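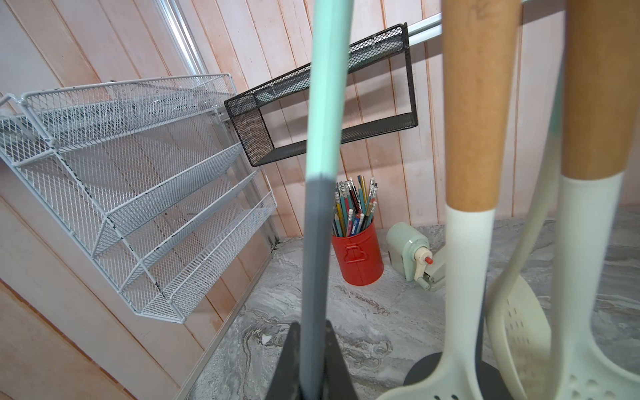
Re: ink drying too slow on vellum, and a swap question

Quick one from me, got to leave in a bit so forgive typos. Answering the vellum thing first, then swap stuff at the bottom for anybody who only wants that.

> I've been trying to stamp sentiments on the Auer vellum
> and it smears every single time, even if I leave it
> overnight. I'm using the regular Flustus dye pads. Do I
> need a diferent ink or am I just being impatient? Also
> the heat tool made it buckle like crazy. I have a whole
> batch of thank-you cards to finish by June and I've
> already wasted 3 sheets.

Not you. Dye ink sits on top of vellum and stays there. I had the same smears on the Auer and also on a no-name pack, so don't blame the paper either. Two things worked for me.

First, pigment ink plus clear embossing powder. Old school but it works. Stamp, powder, tap off, heat. The buckling is from holding the tool in one spot. Let the tool run a while before you bring it near the paper, come at it from the back, keep it moving, pull away the second the powder turns shiny. I tape the vellum down to a scrap of chipboard on all four corners with low tack tape. Still get a little wave sometimes. Flattens out under a heavy book.

Second, solvent ink. Grevura has a black one that dries quick on anything. It stinks, open a window. And don't use your nice photopolymer stamps with it unless you clean them right after, mine went cloudy. Red rubber is fine.

Oh and anti-static bag. Wipe the vellum before the powder or you get specks all over, and they show up worse on vellum than on card stock. A dryer sheet works if you don't have the bag.

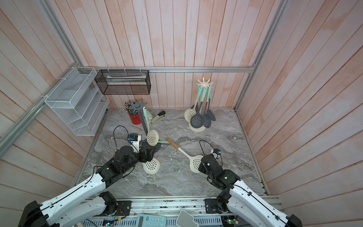 Arms over the marble-pattern counter, slotted spoon on the left side.

On attaching it, because that'll be your next question. Regular adhesive shows through. I put it only behind the sentiment where the embossing hides it, or I skip glue completly and use two tiny brads at the top. Somebody on here used to wrap the vellum around the card front and glue it on the back side, then cover with another panel. Nice and clean but it eats paper. For a batch I'd do brads.

Sizing. I cut mine a hair smaller than the card front on all sides. If it's flush it catches in the envelope and then you get a bent corner.

If you really want to keep the dye pads, you can print or stamp the sentiment on white card stock and lay plain vellum over it. Soft look, sort of foggy. Dark ink only, the pale colors vanish. I did a set in navy and liked it more than the embossed ones.
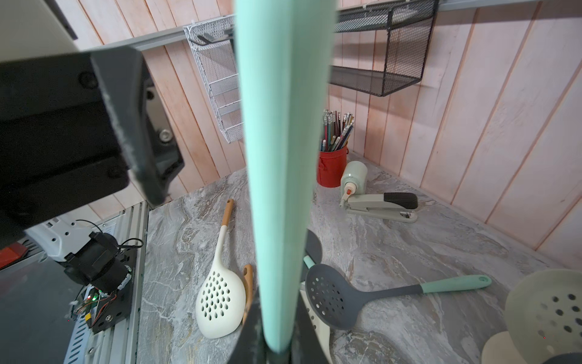
Postage is the other thing to think about if you're adding brads. Anything lumpy and I take one finished card to the counter and have it checked before I stamp the whole pile. Learned that after a bunch of shakers came back to me. Flat vellum with no brads has always gone through fine for me.

OK, swap. The Emholm swap is still on. We have 70 cards promised so far which is plenty, but a few more is ok if you already have them made. Rules same as last time:

Standard A2 size, white or cream base
Hand stamped, no printed kits please
Sleeve each card
Your list name on the back in pencil
Include return postage, loose stamps not a meter strip

Theme is leaves, any season. Somebody asked if ferns count. Yes, ferns count. Succulents, sure, why not.

Pkg goes to box 369 at Emholm, NOT box 481, that was the old one and things sent there got returned or just sat. Please fix it if you have it saved in your address book. I know at least a couple of labels went out with the old number, if that's you drop me a line off list.

Also does anyone have the Grevura leaf background stamp they'd part with, the big one with the veins? Mine has a nick in the corner and it prints every time. I can trade a mostly full jar of the clear powder and two Flustus pads, moss and brick. Brick is a bit dry but it reinks ok.

For the vellum person, if you're still stuck post what powder you have, fine detail vs regular makes a difference on small lettering. Regular blobs up on the thin fonts.

Running. Will read replies tonight after 9.

Your list mom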